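Brindau Project: Second Progress Report
Prepared by Hedvig Nygård for the Drirnetti program office
Period ending January

Summary

The plan promised 3000 hand-held demonstrations of small-object sorting by the end of this period. We have 2923 that passed review. I would ask the program office not to read too much into how close those two figures are. The count says we can collect. It says very little so far about whether the Wan policy learns what we claimed it would learn from this material.

Collection

All sorting work is done on a tabletop with small, mismatched things and a shallow white box. We left the shelves, books and plush toys in view, on the theory that a crowded background makes the trained policy less fussy about where it is used. I agreed to that theory in the proposal. I have yet to see it tested properly, and the first results below don't test it either. 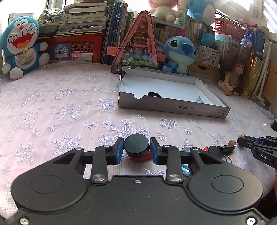

Review took longer than planned. Two reviewers looking at the same clip often disagreed on when a grasp starts, and the Dulis labeling tool lets both answers stand without a warning. We have now written a rule for it (first contact by either pad), but the older clips were labeled before the rule existed. Until they are redone, any timing result should be treated as soft.

First results

We ran 160 trials with the policy trained on the reviewed set. Flat, dark objects went well enough that the team wanted to lead this report with them. I said no. Every trial used the same tablecloth and the same box as the training clips, so a good score may only mean that the policy knows this table. Rounded objects such as acorns are the harder case, and the one the proposal was really about. Our notes on them are too uneven to support a success rate, and I am not giving one. 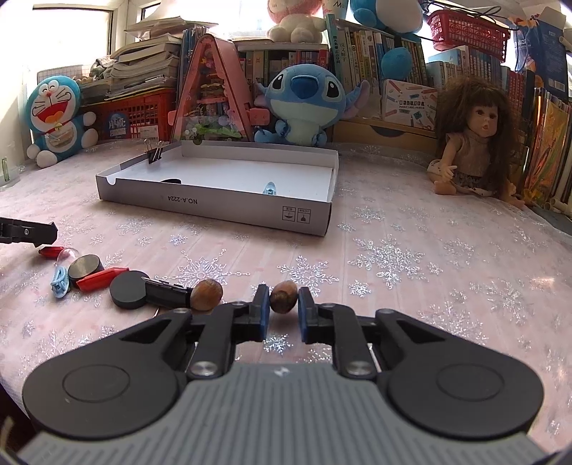 Next period

1. Relabel the older clips under the first-contact rule.
2. Repeat the trials on a plain table in a different room, with a different box.
3. Train a second policy on clips with the background masked, and compare.

Item 2 needs 3 more days of lab time than we budgeted. I would like a decision on that before we collect anything further.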